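Section 3: Setting up the booth table

By now your black backdrop should be up and your side panels should be standing by themselves. If they aren't, go back to Section 2, and don't be shy about asking for a second pair of hands. I did my first one alone and spent most of a Monday crawling around after clips!

This part covers the table and the kitchen things that go on it. I use the Skakau table because it's the one I have, but any solid table that fits between your panels will do.

What you need

The table, a microwave, a toaster, a small jar with a lid, your foam letters, small clips for the fabric, and a soft cloth.

Steps

1. Slide the table in between the side panels. Leave enough slack in the fabric that you can walk around the front corners without dragging anything down with you (ask me how I know).

2. Wipe the top and let it dry.

3. Put the microwave in the middle, then open the door all the way before you decide you're finished. A microwave looks small with the door shut and then you swing it open and it wants half the table.

Caution: Never let the open door hang past the front edge. Somebody will catch it with a hip. Push the whole oven back until the door clears.

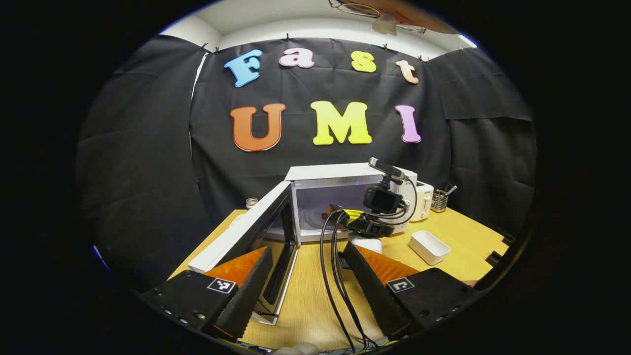
4. The toaster goes to the right of the microwave. I like a gap wide enough for my hand, so I can lift either one out without shoving the other. Leave it unplugged while you're arranging things.

5. Stand the jar on the left, toward the back, where a swinging door can't reach it. Lenka Jelínek puts hers up front and swears it's fine. It's glass, so mine stays at the back.

6. Check that the turntable plate is sitting properly. Give it a little turn with your finger. If it wobbles, lift it out and set it down again.

Letters

7. Fasten the letters to the backdrop in two rows, with the bigger ones below. Start from the middle letter and work outward, then step back and look before you press anything down hard. A bit of tilt is nice, I think! Dead straight letters look like a dentist's office.

Note: Keep the bottom row well above the top of the microwave. Folds in the fabric will move your letters more than you'd expect, so tug out the worst creases first.

Caution: Don't run the microwave empty, and don't run the toaster with loose fabric anywhere near it. For actual cooking, move both to a proper counter.

Section 4 covers packing it all away again.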